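Sorting it out, one bin at a time

Jade Penner has worked in the returns room at Skekard for 11 years, long enough to have stopped being surprised by what people leave behind. Skekard lets desks and meeting rooms by the day across three floors, and whatever is found at closing time comes down to her in the basement.

"People think it's all umbrellas and phone chargers," she says. "We do get those. But most of it is small stuff that doesn't belong to any group. You can't put it on a shelf with a label because you don't know what the label would be."

She took over the room from Ghislain Thibodeau, who ran it as a single cupboard and a notebook. The notebook is still there, on a hook by the door. In it he wrote down each item, the floor it came from and the day. Penner kept the notebook going for her first winter and then moved to a spreadsheet, which had 1,496 lines in it at the end of December. Of those, 478 had been claimed.

"That's a better share than you'd expect," she says. "Keys and glasses nearly always go home. Nobody rings up about a sachet of coffee."

The room itself is small and warm, with one table, two chairs and a sink that she is not supposed to use. Shelves run along the long wall. She asked for more of them two years ago and was given a step stool.

Her method is simple enough. Everything from one day goes into one bin, mixed up, and stays that way until the next morning. She used to sort as she went, but found that she put things in the wrong place when she was tired and then spent twice as long looking for them.

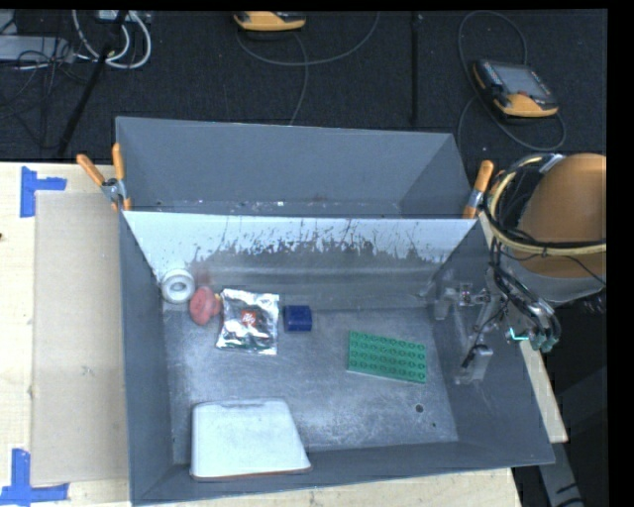

Bins took her some time to get right. The first ones were cardboard and went soft at the corners, and after that she had a set of wire baskets from Bomen that let the smallest items drop through. She now uses plain grey ones on the table. They get scratched, and she doesn't mind that. "A bin is for putting things in," she says. When two stand one behind the other she likes them clamped where they meet, with the orange-handled spring clamps, so that they stay together when she is reaching in. As for what goes inside, a shiny foil packet can end up lying between a dull red lump of something and a small dark blue block, with a green studded plate from a building set a bit further along. She would send those four to different places.

"Food first," she says. "If it's sealed it goes to the staff kitchen after a week. If it isn't sealed it goes in the bin, the other sort of bin. Then toys, because parents do come back for toys, even one piece. You'd be amazed how far someone will travel for one piece."

The last group is what she calls the don't-knows. There were 57 of them when we spoke, in a drawer under the table. She takes the drawer upstairs on the first Tuesday of the month and leaves it in the canteen over lunch -- people are welcome to look through it, and now and then they recognise a part from a chair or a lid from a flask. Nerea Alcaraz, who works on the front desk, once identified nine things in one sitting.

Penner has firm views on cleaning. Bins are wiped on Fridays, whether or not they look as if they need it, and crumbs are tipped out before any cloth goes near them. She doesn't use spray. A damp cloth and a dry one are enough, she says, and the marks that won't shift after that can stay.

There has been talk of a proper system. Kolbrún Ladefoged, who manages the building, would like each item photographed and put on a page where customers could search for it. Penner is in favour, with one condition.

"I don't want to write a title for everything," she says. "I'd be here all night -- 'round thing, red'. Who's going to search for that?"

The page is due to be tried out on the second floor in the spring. Until then, anyone who has lost something can ring the front desk or come down between ten and four. The door sticks, so push.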